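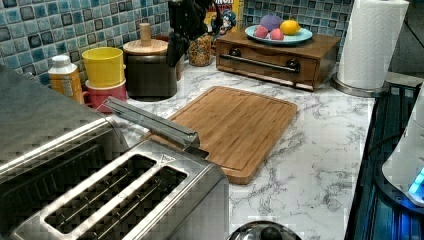
Drusbridge Handweaving Club – Wednesday Night Group

Print | E-mail
4 min read

OK, thread time. A few of you asked how the jacket cloth is coming along, the one I would not shut up about at the June meeting. Short version: I have cloth! Long version is going to take a few posts, so get a drink.

1/ For anyone new, I want to weave enough fabric for a boxy summer jacket, cut it up, and sew it. I've made scarves and towels for years and I have never once put scissors to my own weaving. The idea makes my stomach hurt a little.

2/ The yarn is Gonovine, the cotton and linen blend, in the color they call wet slate. It's a blue-gray that goes almost green next to a window. I bought one big cone, 3000 yards, and felt like a queen carrying it to the car.

3/ I went back and forth forever on the pattern. Plain weave makes a crisp jacket but shows every wobble in my beat (and I wobble). Twill drapes better and hides more. Ended up with a plain old 2/2 twill and no regrets so far.

4/ Sett is 20 ends per inch. I sampled first, like a grown-up. The first sample was looser and it felt like cheesecloth after washing, so please, please wash your samples. Mine looked gorgeous on the loom and then went all sleazy in the sink.

5/ Now the loom. Some of you have met the Kuroda, the four-shaft floor loom I bought from an estate sale out in Grolach. It came in pieces in a feed sack with the bench thrown in for 40 dollars. I love that bench more than some of my furniture.

6/ Threading took me three evenings. I had the radio on, I was cruising, I was singing. Then I tied on, wove a couple of inches and saw a line running right up the cloth, a bit left of center. A threading error. Of course.

7/ I stared at it for a good long while trying to decide if I could live with it. Could I hide it in a seam? Could it be a design feature? I even laid the pattern piece over it to see where it would land, and it landed smack in the middle of the back.

8/ So out it came. I had to pull and rethread 40 ends to get back to the mistake, which was two threads swapped on shafts 2 and 3. Two threads! It took one evening and I was in a mood the whole time, but the line is gone and I'm so glad I did it.

9/ Weaving it has been the easy part. I put in an hour before breakfast most days, and the treadling is simple enough that I can do it half awake. Left foot, right foot, throw, beat. My shoulders do complain if I skip stretching, so I've started setting a kitchen timer.

10/ Somebody asked about selvages. Mine are fine. They aren't pretty. One side is always a little tighter than the other – it's how I catch the shuttle, I think – and I've decided to stop fussing since they'll be inside the seams anyway. On a scarf I'd care a lot more.

11/ It came off the loom last weekend and I did the thing where you wear it around the house like a cape. Then a warm wash, a low tumble till it was just damp, and a hard press while it still had some moisture in it. The linen softened up so much. It has that cool, heavy feel now, like an old tablecloth.

12/ It shrank more in length than in width, which I'd planned for, but I still measured it with one eye shut. There's enough for the jacket and both patch pockets. There is not enough for me to mess up a sleeve.

13/ Plan for cutting, and tell me if you'd do it differently: lay it out in a single layer, trace the pieces with chalk, run a zigzag just outside every chalk line, and only then cut. I've also heard from people who fuse a light knit interfacing to the whole back of the yardage first. Has anyone here tried that on a linen blend? I'm scared it'll kill the drape.

14/ Lining question too. I'd like to skip it and bind the seams with cotton lawn. I have a yellow one with tiny leaves that would be so cheerful on the inside, but a slippery lining would go on easier over a sweater. Opinions, please, I'm wide open.

15/ I'll bring the cloth on Wednesday, uncut, so you can all pet it. Doors at 7. If somebody has good long shears I could borrow, mine chew more than they cut these days.

Filed under: Members' Projects, Weaving to Wear, Yardage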